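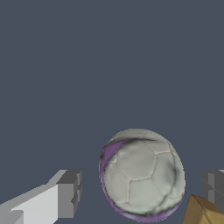 Dicas para comparar garras em casa, parte 2: objetos redondos! Depois de fevereiro inteiro com caixinhas e canecas, passei para o simulador da Terholm e estou adorando. Bola é um teste ótimo, porque qualquer erro de centro aparece logo. Eu paro o braço com os dedos abertos, um de cada lado da bola, e confiro se sobra um vão nos dois lados antes de mandar fechar. Bola de futebol com gomos e manchas ajuda muito: dá para perceber se ela girou (numa bola lisa, esquece).

Rodei umas 200 tentativas com cada garra, sempre com a mesma velocidade. Anote tudo numa planilha, até as que deram errado!
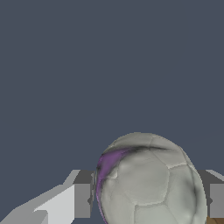 Na garra Kim, baixei a força de fechamento para 76 na escala do controlador e a pega ficou bem mais estável. Com a Proretham precisei começar a descida mais devagar, mas que dedo preciso!

Outra dica: salve a posição da câmera junto com os parâmetros. Perdi uma tarde inteira por causa disso.

Buscar no site: digite aqui OK

Imprimir | Enviar por e-mail

© Oficina Fominville | Contato | Voltar ao topo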